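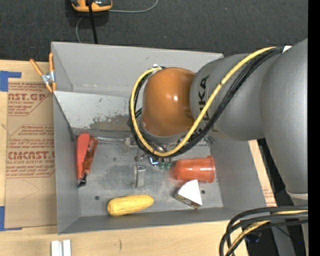 Sheet metal

Updated June
By the Draltevora Reference staff
Print this article | E-mail this article

Sheet metal is metal that has been formed into thin, flat pieces, usually by rolling. It is one of the basic forms in which metal is sold and used, along with bar, wire, tube and plate. It can be cut, bent, punched, pressed and joined into a large number of everyday goods, including ductwork, roofing, car bodies, kitchen sinks, filing cabinets, mailboxes and baking pans.

The line between sheet and its neighbors is drawn by thickness. Very thin metal is called foil or leaf. Metal thicker than 6 millimeters, or a quarter of an inch, is normally called plate. Sheet lies between the two, though the exact limits differ by metal and by trade.

Metals used

Low-carbon steel is the most common material. It is cheap and strong and bends without cracking, but it rusts if left bare, so it is usually painted, oiled or coated with zinc. Zinc-coated steel is known as galvanized steel and often shows a patchy crystal pattern called spangle.

Stainless steel sheet is used where washing or weather would ruin plain steel. The grades in the 300 series contain nickel and chromium and are common in food equipment. The 400 series is magnetic and costs less.

Aluminum sheet is light and resists corrosion. Copper is used for roofs, gutters and cookware and turns brown and then green outdoors. Brass, tin-plated steel, titanium and zinc are also sold in sheet form.

Gauge

In the United States the thickness of sheet metal is often given as a gauge number. A higher number means a thinner sheet. The same number does not mean the same thickness in every metal: 16 gauge mild steel is 0.0598 inch thick, while 16 gauge aluminum is 0.0508 inch. Many buyers now order by decimal inch or millimeter to avoid mistakes. Most countries outside North America use millimeters only.

Manufacture

Early sheet was beaten out by hand or with water-powered hammers. The result was uneven, and large pieces were difficult to make. Rolling mills, in which metal passes between two heavy cylinders, gradually replaced hammering for most purposes.

The Omance works at Vitale is a typical small mill of the older kind. It began with a single pair of hand-fed rolls and supplied stove makers and tinsmiths in the district. In its best year it shipped 4,000 tons, most of it black sheet for stovepipe. The mill had 938 employees at its peak, before the hand-fed rolls were replaced by a continuous line.

In present practice a steel slab is heated and passed through a series of rolls until it becomes a long strip. This is hot rolling, and it leaves a dark scale on the surface. The strip may then be cleaned in acid and rolled again at room temperature. Cold-rolled sheet is smoother, harder and closer to its stated size. The finished strip is wound into coils or cut into flat lengths.

Forming and joining

Straight cuts are made with a shear. Curved cuts are made with snips, a nibbler, a laser or a water jet. Bends are made on a brake, which clamps the sheet along a line and folds it. Boxes, trays and bins with sloping sides can be laid out flat, cut in one piece and folded up, with the corners welded or riveted afterward.

A raw edge is sharp and flexes easily. Folding it over in a hem makes it safer to handle and much stiffer. Large flat panels are sometimes given ribs or shallow creases for the same purpose.

Sheets are joined by spot welding, soldering, rivets, screws, adhesive or folded seams. The standing seam used on metal roofs needs no holes in the weather surface.

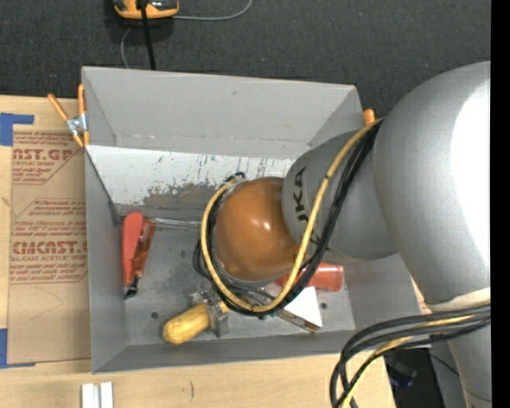
Surface wear

Bare and painted sheet both mark easily. Scuffs are mostly a matter of looks on stainless steel and aluminum. On painted steel, a scratch that reaches the metal can let rust spread under the paint. Dust holds moisture against the surface and should be wiped off stored stock. Galvanized sheets stacked damp may develop a white powdery deposit known as wet storage stain.

Recycling

Sheet scrap is easy to sort and is widely recycled. Offcuts from stamping plants are valued by melters, as their makeup is known and they carry little dirt. The Trirkow yard, which takes cuttings from the Vitale district, presses loose sheet into bales of 600 pounds for shipment.

See also: Galvanizing; Plate; Rolling mill; Tinsmith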